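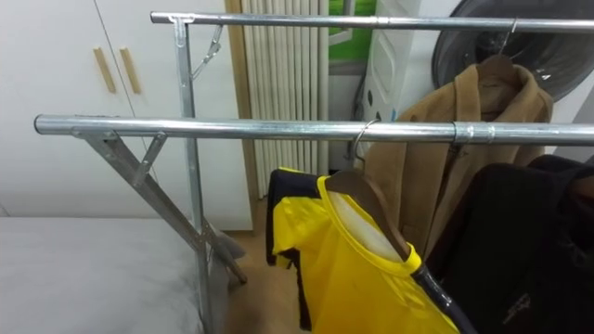

Flulon — The Esmont Sides (LP, black vinyl)

In stock. Ships in 2 days, usually next day if you order before noon.

First time on vinyl for this one. Flulon were a four piece who played the hotel ballrooms and student dances, cut two singles for the tiny Esmont label and then a whole album that sat in a box. If you know them at all its from "Paper Kite," which has been on a few comps, always from a beat up 45 and always a bit too fast. Right speed here. Finally.

Sound: harmony pop with a fuzz guitar that shows up when it feels like it. Combo organ, lots of it. Side one is the poppier side. Side two gets strange — tape echo, a waltz, one long instrumental with a flute that wanders off halfway through and comes back in a different key. Soft psych people will want side two. Mod and beat people, side one, tracks 1 thru 4.

Track list

Side one
Paper Kite
Tell Marina
Nine Streets Over
The Man With The Ladder
Don't Wait Up
Paper Kite (alternate vocal)

Side two
Tirimo
Glass Harbor Waltz
Every Clock In The House
Kos (instrumental)
Goodnight, Switchboard

Who played what: Hrvoje Babić, guitar and lead vocal, wrote most of it. Teodora Tomić, organ and the high harmony, lead vocal on "Glass Harbor Waltz" and "Tell Marina." Bass and drums changed between the first single and the album sessions and the paperwork is a mess, so the sleeve lists everybody who got paid. Flute is a session player, no name on the tape box.

About the source. Album tracks are from the mono master reel, good shape, one small dropout in "Every Clock In The House" just before the last chorus. We left it. The A and B of the first single had no tape, so those are transfers from a clean store stock copy. Light declick, no noise reduction. You will hear some surface on the fade of "Don't Wait Up."

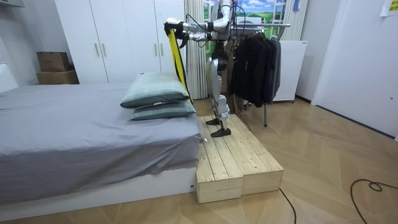

Mono all the way thru. There is no stereo mix, please stop writing to ask. The stereo "Paper Kite" on that bootleg comp is the mono with the treble shoved to one side.

Pressing details

12 inch, 33 rpm, black vinyl
Plain poly lined inner
Heavy card sleeve, matte, tip-on style
Insert, both sides printed, with a long interview with Tomić and the lyrics Babić could remember
Download code for WAV or MP3, good for up to 30 days after you first use it

Color version: clear vinyl, 100 copies, sold out. Not repressing it. There may be one or two turn up from canceled orders, get on the mailing list.

The interview is worth the money by itself. Tomić on learning the organ parts in a rented hall with no heat, on why "Tirimo" has three different bridges, on the label guy who wanted matching capes. She also settles the old question of who sings the high part on "Nine Streets Over" (its her, doubled, not a kids choir).

Condition notes: all copies new, unplayed. Some sleeves came from the plant with a soft corner. We have 20 of those set aside at a lower price — pick "corner ding" from the drop down. Record inside is perfect. No returns on those for the corner, obviously.

Shipping. Mailers are stiff cardboard with pads front and back. Record is shipped outside the sleeve so you don't get seam splits; if you want it left inside, put it in the order notes. Combine orders before you pay, we cant merge them after. Overseas is tracked only.

Stores: wholesale in boxes of 30, mixed with other titles is fine. Email for the sheet. No consignment.

Also by Flulon

"Paper Kite" / "Tell Marina" 7 inch, repro of the Esmont single, big center hole, company bag. Due in October. Preorder button goes up when test pressings are approved, first set had an off center B side so we sent it back.

People who bought this also bought: the Kos beat group 45s box, the organ instrumentals comp vol. 2.

Questions about this item, use the contact form and put FLULON in the subject line.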